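The Inventory of the Upper Room

The Lindside Residence required that every room be returned in the state described in its register. The register for the upper room ran to 41 entries, and the tenant had been given a copy in March, together with a key and a list of charges. It was understood that the copy would be read. It had been placed under the kettle, where it remained until the notice of departure was served.

Notice having been served, the tenant began with the bed. Entry one read: "Bed, large, with bamboo mat. Mat to be left flat and clear of all articles." The penalty for a missing tile was set at 178, in a currency the Residence had ceased to accept. An office on the ground floor, formerly the premises of Hoekstra, maintained the old tariff and would not amend it without instruction from Grilitz. Grilitz had not written for some years.

The tenant was a methodical person who had fallen out of method. Towels had been put down on the mat one evening and had stayed there. Clothes had gathered at the head of the bed, first a garment for the following morning, then the garment that had been chosen in its place. The pink blanket had come from a former household in Plondance and did not appear in the register at all. Under the rules, an article not in the register was deemed to be either a gift to the Residence or an oversight by the tenant, and the form provided a box for each.

A neighbor from across the landing came up at four o'clock to assist. Little was said. The neighbor had left two rooms in this building and had returned to both, and held the view that a departure should be conducted from the edges inward. The tenant preferred to start in the middle. After a short discussion it was agreed that the towels would be dealt with first and the clothes afterward - the blanket being reserved for a decision.
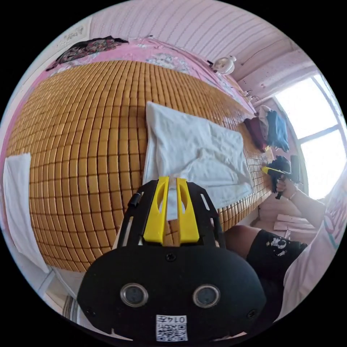
The bed in the upper room, with the towels still on the mat.

The decision took longer than the work. The tenant sat on the mat and read the form from the beginning, including the section on dispute, which allowed 3 working days and a fee. A gift could not be reclaimed. An oversight could, on application, by the person who had committed it, provided that the person was still a resident.

"You would have to stay in order to take it with you," said the neighbor.

The tenant considered this, and asked whether the office downstairs was open in the evening. It was open until six. The tenant folded the form once, put it back under the kettle, and filled the kettle with water for two.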